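Benedito Godoy has the key to a building with no right angles on its upper level, and he says it took him a while to stop bumping into it.

The building is the old Jurton warehouse, a concrete shell that stood empty for six years before a small design office called Stasurura took on the fit-out. Godoy ran the interior work. The walls upstairs are white and curved, the ceiling was left as bare concrete, and the railings are black metal. He met me at the side door in work boots and apologized for the stairs, which are steep.

"The first drawings had a dropped ceiling," he said. "Flat panels, everything hidden. Then we got up on a scaffold and had a proper look at the slab, and it was in better shape than anybody had told us. So the panels went."

Leaving the concrete exposed saved money on one line of the budget and added it to another. Every cable and pipe that would have run above the panels had to be rerouted or planned so that it could be looked at. Godoy said the electricians were patient about it up to a point.

"You draw a line on a plan and it's a line. Then a man has to stand on a lift with his arms over his head and make it straight. I think we moved one run of conduit three times. The third time he asked me to come up and hold the end of the tape myself, so I did."

He grew up around building sites. His father laid tile and his uncle poured foundations, and Godoy spent his summers carrying things for both of them. He studied drafting, didn't much like the office he ended up in, and went back to site work in his late twenties. He has been with Stasurura since it was three people sharing a desk.

The curved walls were his biggest worry. A straight partition goes up quickly and any mistake can be hidden at the corners. A curve shows everything, he said, particularly with light coming down from above. The crew built the framing in short lengths and bent two thin layers of board over it, dampening the sheets first. They lost a few to cracking.

"You get a feel for it. Too wet and it sags, too dry and it snaps, and it depends on the weather that day. We were doing the long one in July and the boards were drying out while we carried them across the floor."

After that came the filling and sanding. Godoy had it done by two plasterers from Gernby, a firm he has used on other jobs, and he told them to take the time they needed. They took it. The painting started late as a result, and the owners weren't pleased to hear about it.

"I had a phone call about that," he said. "It wasn't a long one."

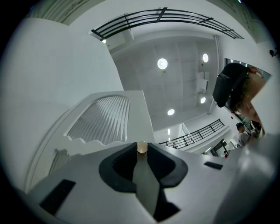 The railings were simpler, though they caused an argument of their own. One of the owners wanted glass. Godoy wanted metal, painted black, and nothing fancy about the profile.

"Glass looks good the day you clean it. People put their hands on a railing, that's what it's for. With kids it's worse. I said, who's going up there with the spray bottle every morning? And they thought about it, and they said fine, metal."

Did he ever think about making them white, to go with the walls?

"We painted a sample. It disappeared. You want to see where the edge is."

The fluted panels were another decision that went back and forth. The ribs run vertically and let light through while blurring whatever is on the other side. Godoy had seen something similar in a dentist's office and asked the receptionist where it came from. She didn't know, but she let him take a measurement. He eventually ordered through Sproģis, a supplier that would cut to size, and had a few test pieces sent over before he committed to anything.

"The width of the rib matters more than you'd expect. Too narrow and it looks like a shower door. We leaned the samples against a wall for a week and walked past them."

The whole upper level comes to 288 square metres, and the budget for the panels was $2,670 before delivery. He remembers the figure because he had to defend it twice. Delivery was extra and one piece arrived chipped, so there was a second trip.

I asked what he would change. He thought about it for a while and then talked about the lighting, which he thinks is a bit cold in the evenings. The fittings can take a warmer lamp and he has put it on a list. He would also like something soft on the floor in a couple of places, because the sound carries. Between the hard ceiling and the hard walls, a dropped pen can be heard from the stairs.

"I was against carpet at the start. I've come around on it, a little. A rug, maybe. Something you can pick up and take outside."

He has had some trouble with scuffs as well. White walls at shoulder height collect marks from bags and elbows, and on a curve people tend to drift into the wall as they walk. He keeps a labelled tin of the paint in a cupboard under the stairs with a small roller and a brush, and he touches things up when he's there for something else.

"You can't dab at it with a brush and leave it, you'll see the patch. Put it on with the brush if you have to, then roll over it while it's wet, and go out past the edge."

At the opening, 130 people came through, more than he had planned chairs for. Most of them wound up standing along the railings. Godoy spent the evening watching where people stopped and what they leaned on. He said a good number of them put a hand on the curved wall as they went by, and he didn't mind that, although he was back with the roller the next morning.

He doesn't have another job like it lined up. The next one is a pair of meeting rooms with four corners each, and he sounded pleased about it.

"Square rooms. I can use a level again," he said, and went down to see about a delivery that had come to the wrong door.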